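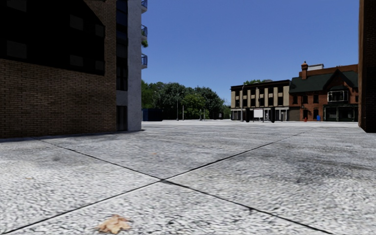

Delivery robots trained in simulation: what happens to our sidewalk route checkers?

I walk routes for a courier outfit in Tumdale. Management says the robot now practices on a rendered plaza, so our crew of 4 goes part time in May. Anyone been through this?

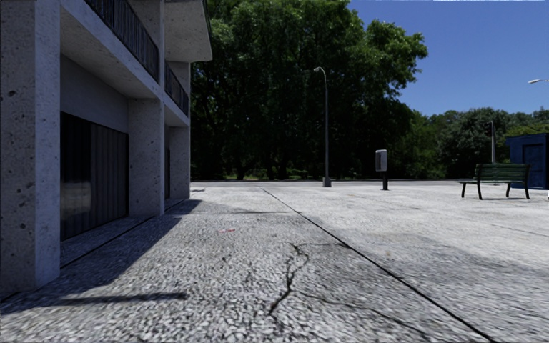 Reply 1
Yes, at Grudley. They bragged about 4000 practice runs. We still got called out for curbs — at lower pay. Get your hours in writing.

Reply 2
its fine, somebody has to babysit them

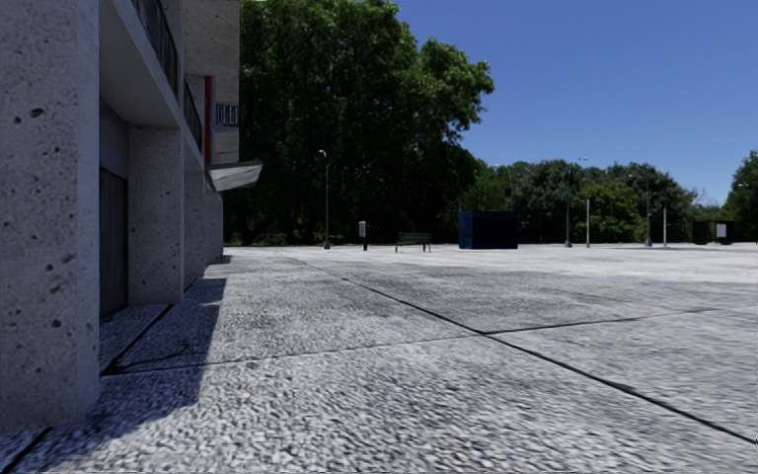
Reply 3
I doubt it's fine. Cracks and stains are easy to draw. Ask who signs off on a real route, and who gets blamed if it's wrong.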